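4.2 Evaluation of the Trostside two-arm kit 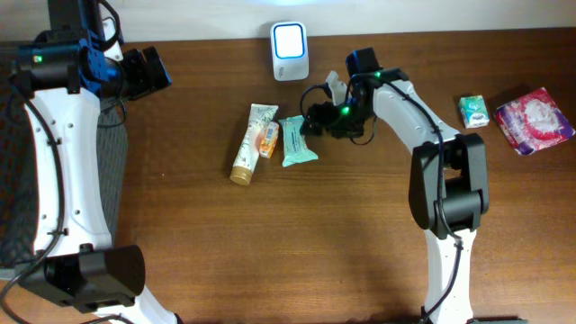

Can a small lab run a two-arm tabletop kit without a full-time engineer? In our experience one trained operator is enough for daily use, although the first setup takes longer than the supplier's guide suggests.

Figure 3. The Trostside kit at the toiletries station. A tube of cream, a small orange box and a packet of wet wipes are on the table between the arms, with a tissue pack and a square wrapped package farther right.

The kit was bought as a complete package from Trostside and includes both arms, their grippers, the mounting hardware and a license for the Zutar control software. We reviewed it as a product, in the form in which a buyer would receive it. No parts were replaced and no custom drivers were written. The work was done at our Hultedness site, where the kit ran for 14 working days.

Each trial began with a set of everyday toiletries placed on the tabletop. The operator selected a target item and an arm in Zutar, and the software planned the reach. A trial counted as complete when the item was set down in the requested position without help. Items were moved to new positions after each trial. The set mixed soft packs with a tube and a small rectangular box (Figure 3), as these are the shapes that customers of the packing service have asked for most often.

We ran 200 trials per arm. Boxes gave little trouble once the gripper force had been set. Soft packs were harder. The factory force setting was too low for wet wipes, and the pack tended to slide when the arm changed direction. Raising the setting fixed most of these cases, but the same value left creases in the tissue packs. Zutar stores one force value per arm – not one per item – so the operator had to change it by hand between trials. The supplier has listed per-item settings for the January release, which we have not tested.

Flat packages lying directly on the table were the other weak point. The fingers need an edge to close on, and a thin package offers very little. Operators learned to approach from the side and press lightly before closing. This worked, but it added roughly 4 seconds to each pick.

For comparison we ran the same item set on the Nazari single-arm kit. The Nazari arm was quicker to calibrate and its manual is clearer. It could not reach both ends of the table from one mounting position, so the base had to be moved partway through the session. With two arms this step is not needed, though the shared area in the middle has to be planned with care. Zutar handles it by holding one arm still while the other passes, and the waiting time is noticeable in longer sessions.

Trostside recommends a cable check every 1000 cycles. We followed this schedule and tightened the ties on one arm at the first check. Support requests were answered within a day, and the replies were specific to our software version.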